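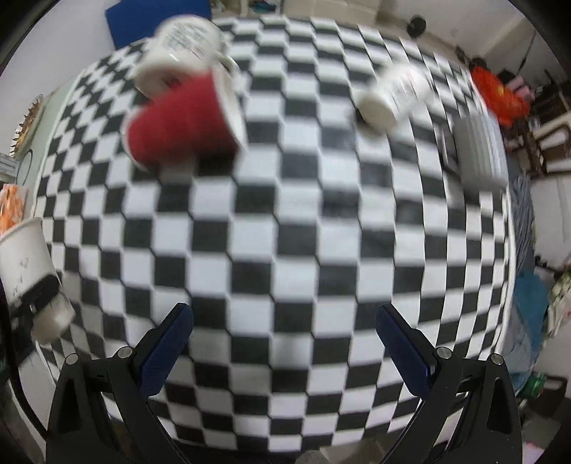 POMLEY, March – Polta has put its hand-held gripper back into service after a short overhaul at the Pomley workshop. Technician Arvid Løken replaced the dark blue finger pads and retightened the screws on the linkage plates, a job now due after every 1560 grasps. Cups and mugs laid on their sides on a checked tablecloth serve as the trial pieces. "The pads wear first – the plates seldom give trouble," said Tormod Bråten, head of maintenance. The next inspection will take 30 minutes.

19 shares
10 comments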